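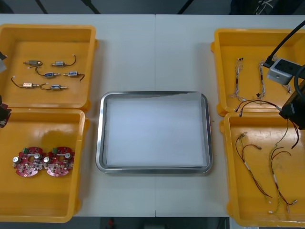 Rules first, robots second

Last updated: June

Start with the trays. At Nurna the rule sheet for kitting cells is one page, and the first line is about trays - one part type per tray, no sharing, ever. Solenoids with solenoids. Boards with boards. Lieselotte Weidemann wrote it after a bad spring and 2574 reworked kits.

Second line: the kit tray gets a clean liner, every time. Third line: wires. Harnesses snag and drag their neighbors along, so arms go slow over anything with a loose lead. Slow means 200 millimeters a second, no arguing.

"People want to start with the speed," Weidemann says. "I want to see where the parts live."

Then there's the tray itself. Grip by the rim, both fingers, never by what's in it. Boards by the edge. Britta Harms teaches this to new operators in a morning and checks it agian after lunch. 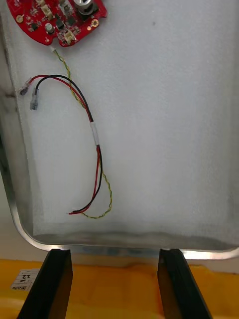 Who can change a rule once a cell is running? The cell lead, in writing, and the arms stay parked until both shifts have signed.

That last bit causes grumbling. Gillespie Cruickshank runs nights and has waited 3 hours for a signature. Still wouldn't drop it, he says. Would like a faster form though.

Next up is labels. Old ones come off before new ones go on - sounds obvious, gets skipped alot. Harms has a draft of the wording and wants comments from the floor before the next revision.

200 shares | 3 comments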